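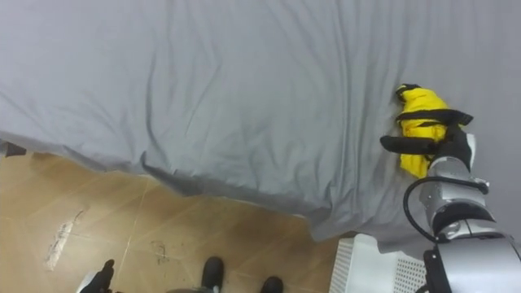
Virgilio Abella asked, after reading the first draft of this card, whether we would pay for the Tiltari kit again. My answer was "not at the list price," and he wanted that moved to the top, so there it is.

# tiltari-soft-goods-review

Notes and logs from our review of the Tiltari soft goods kit, sold by Borkenley as an add-on for two-finger grippers. We bought it in January. Borkenley did not pay for this and has not seen it.

## What the seller claims

- Picks up folded and rolled fabric items "out of the box"
- Needs no tuning for straps, cords or loose ends
- 1000 grasps between finger checks

The first claim is vague enough to be safe. The second is the one I doubt most. A strap gives the fingers an edge to catch on, and the product sheet never says whether a grasp on the strap counts as a grasp on the item. I wrote to ask and got the product sheet back.

## What's in the repo

| Path | Contents |
|---|---|
| `logs/` | 49 sessions, one file each |
| `notes/` | operator comments, lightly edited |
| `config/` | the 3 grip profiles that ship with the kit |
| `CHANGES.md` | label fixes |

Stills are kept separately. One is at the top of this file: a gripper holding a yellow folded item with a black strap, over a gray sheet.

## Labels

`held`, `slipped`, `missed`, `stopped`. A session marked `held` means the operator judged it held. We had no force sensor, so please don't read a grip strength into it.

## Known problems

- Soft surfaces are treated as flat by the default profile. Wrinkles in a sheet are not flat.
- Profile 2 closes slower than its own documentation says — check your timing before you blame your controller.
- More than five logs have no end time. They are listed in `CHANGES.md` and should be left out of any timing work.
- The Macapagal converter drops the comment field. Use the one in `tools/` until that is fixed.

## Not covered

Finger wear. We never got near the advertised interval, so the third claim stands untested. Barna, the paid support plan, is also left out; we didn't buy it.

Corrections go in the issue tracker. Please attach the session file.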